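By March the Melholm people had decided that their new sedan needed a tennis player, and Rosalie, who had been writing car ads in Larnport since before the cars had cup holders (or so she liked to tell the juniors), was given until Monday to find something for him to say. He had seven seconds of screen time and a very nice serve. She filled most of a yellow pad over the weekend, sitting up in bed with the cat on her feet, and every line she wrote sounded like a man reading from a brochure, poor thing, which she supposed he would be.

Then on Sunday night she thought of her father driving her to lessons, 380 miles a month in a car that smelled of oranges, never once asking whether she'd won. She wrote that down instead.

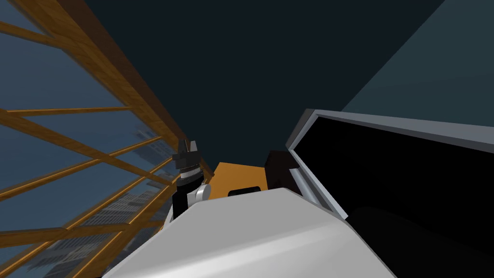

Minttu Rissanen thought it was lovely and that the client would want the car mentioned sooner, maybe in the first two seconds, and could the oranges be leather.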